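**Baking case** – a small cup of thin paper or foil, usually with pleated sides, used to hold a single cake, sweet or portion of batter. The term covers cases that go into the oven and those used only for serving.

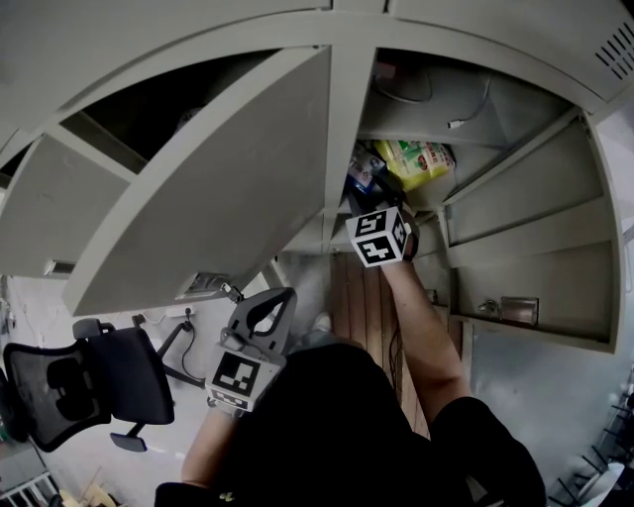 ## Materials

Most cases are made from greaseproof or glassine paper. Greaseproof paper is beaten during manufacture until the fibres close up, and resists fat without a coating. Glassine is pressed further between heated rollers, giving a smooth, glossy sheet. It is common in sweet cups, but plain glassine tends to soften in the oven. Foil cases hold their shape without a tin.

## Manufacture

Discs are cut from a stack of sheets and pressed between a ribbed punch and a matching die. Up to 40 sheets may be formed in one stroke, depending on paper weight. Heat sets the pleats. The Buler press, designed by Cyril Dunmore, used a fixed die with 17 ribs; the later Oria model allowed the die to be changed without removing the punch.

## Sizing

Cases are sold by base width and wall height, although makers measure these differently. Lightfoot lists the flat disc as well – Kivska gives the base only. A sweet cup commonly has a base of 3 cm or less. Muffin cases are wider, with walls high enough to support the batter as it rises.

## Packing and storage

Cases are nested in sleeves and packed in rigid boxes, as crushed pleats do not recover. Damp causes the walls to open outwards. Stacks kept under pressure for more than eight months can be hard to separate.

## See also

- Cake board
- Greaseproof paper
- Petit four

*Last revised 5/18/23.*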